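**Covered walkway upkeep, progress note, 25th February**

Hi all, and thanks for bearing with me on this one! I know the Palacios fund likes a proper table with its reports (the table is coming with the June one, I promise), but so much of the last stretch was walking up and down with a clipboard that I'd sooner just tell you how it went.

Quick refresher for anyone new on the list. The grant covers the long roofed path across the Hirari campus, the one everybody uses to get between the white building and the far side without getting rained on. We asked for money for three things: a survey of the concrete, repairs to the curbs, and a going-over of the lights. The survey is finished, the curbs are half planned, and the lights are further along than I expected.

So, the concrete. I split the path into 36 sections and wrote up each one, which took two full mornings and a new pair of shoes. Most of it is sound. It's weathered, sure, and there are stains I doubt any amount of scrubbing will shift, but the slab itself isn't going anywhere. What I'd like to spend money on are the patches of cracking out toward the sides.
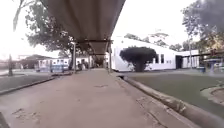
The curbs are a longer story. The raised one on the side with the big lawn is worn and chipped along its top, and I'd like the whole exposed run done in one go so we don't end up with a patchwork. Sovell came out to quote and they agree. Their price for the curb work is $1403, a bit over the $1000 we'd set aside, so I'm asking whether the leftover from the survey line can be moved across. No new money needed, just a yes from you. If you'd sooner we stay inside the original line, Sovell can do the worst lengths first and come back later, but they'd charge us a second call-out and I'd hate to pay for the same van twice.

I also want to hold off on any digging close to the trees until someone who knows roots has had a look. That big one by the path is lovely and I'm not going to be the person who hurt it! The grounds crew has asked for the same thing, so we've left the grass strip on that side out of Sovell's first visit. 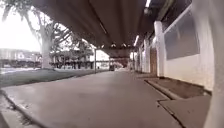 On to the lights. We went for Drolanance tubes in the end, mostly for the warranty, and I've put 2 spare boxes in the store room so we aren't waiting on a delivery every time one goes. People had been complaining about walking through there on dark afternoons (fair enough, the roof does make it gloomy further in), and I've had fewer emails about it this month. I still want to do an evening walk-through with a light meter before I tick that line off.

The roof wasn't part of the grant, but I looked anyway while I had my head tipped back. I've started a separate list of joints to check after heavy rain and I'll send it to the facilities office, since it's their budget and their ladder.

What's next, then: get your answer on the curb money, book Sovell for a stretch when classes are out so we can close one side at a time, and get the root check done before that. I'll also need to sort out signs for the detour. If you can let me know about moving the survey money by the end of next week, I can hold Sovell to the price they gave us.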